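Ziremitz 家用封箱台使用手册
第三章 安装胶带与第一次试封

拿到封箱台的头一天，大家往往都急着把箱子封起来，这份心情我们很理解。不过还是请您泡杯茶，坐下来把这一章慢慢读完，前后用不了多少工夫。开始之前，先把一卷胶带平放在桌面上，放在手边就好。

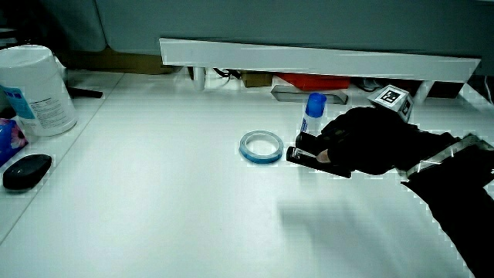 3.1 选一卷合适的胶带

封箱台对胶带并不挑剔，透明的、米黄的、彩色的都能用，家里抽屉里剩下的半卷也可以先拿来练手。需要留意的只有尺寸：卷芯要能顺顺当当地套进转轮，胶带宽度不要超过转轮两侧的挡板。新胶带外面若还裹着塑料膜，请先撕干净，连侧面的圆纸片也一并取下，有些朋友会忘了这一步，结果胶带转起来沙沙作响。

注意：在冷的储藏室里放了一冬的胶带会发脆，拉出来容易斜着裂开。请提前一晚拿进屋里，让它慢慢回温，别放在暖气片上烤。

3.2 把胶带装上转轮

1. 将封箱台放在平稳的桌面上，刀口朝向远离自己的一侧，刀口护盖先不要取下。
2. 按住转轮右侧的灰色卡扣，把转轮向上提出来。第一次会有点紧，轻轻左右晃一晃就松了。
3. 把胶带套到转轮上，胶面朝下。拿不准的话，用指尖碰一碰，粘手的那一面就是胶面。
4. 把转轮放回支架，听到“嗒”的一声就算到位了。
5. 拉出一小段胶带，从导向辊的下方穿过去，再搭到刀口后面的压板上。
6. 取下刀口护盖，收进底座下面的小抽屉，用完还要装回去的。

小心：刀口很锋利，请让孩子离远一些。更换胶带时，请务必先装好护盖。

3.3 调节松紧

转轮左侧有一个旋钮，顺时针拧是紧，逆时针拧是松，一共有8档。出厂时放在中间，日常封小纸箱正合适。宽胶带请往紧的方向多拧一档，薄的彩色胶带则松一档，免得还没封好就被扯断。我们的编辑Tzu-hsuan Lui封圣诞礼盒时喜欢把旋钮拧到最松，她说慢慢拉出来的胶带最服帖，您不妨也试试看，找到自己顺手的位置。

3.4 试封一只纸箱

1. 找一只不要紧的旧纸箱，把箱底的短边先折进去，再折长边，让两片长边在中间对齐。
2. 在箱子一侧贴住胶带头，留出一掌宽，用手掌压实。
3. 沿着中缝匀速往前拉，另一只手跟在后面抹平。
4. 到了另一侧，同样留出一掌宽，手腕向下一压，胶带就断了。
5. 把箱子翻过来看看，中缝应当居中，两端没有翘起。

箱子装得比较重时，请在中缝之外再横着贴两道，变成一个“工”字。寄书、寄瓷器，或者要走远路的包裹，我们都建议这样贴。一卷普通胶带按这种贴法，大约能封18只中号纸箱。

提示：如果胶带头缩回卷上找不到了，别用指甲使劲抠。把封箱台挪到窗边，慢慢转动胶带，光线斜照时能看到一道细细的棱，从那里轻轻挑起即可。

3.5 收起来之前

用干布擦一擦压板和导向辊，粘上的纸屑用一小段胶带反复粘几下就能带走。刀口上的残胶请戴着手套处理，蘸一点点食用油，放一会儿再擦。不要用水冲洗，也不要放进洗碗机。每封完大约200只箱子，请检查一次刀口，发现切口毛糙就该换了，刀片可向Holtalville服务站订购，更换方法见第五章。

存放时请装好护盖，胶带可以留在转轮上，旋钮拧回最松的一档。夏天阁楼太热，胶会渗到卷的侧面，尤其到了7月，还是放在阴凉的柜子里为好。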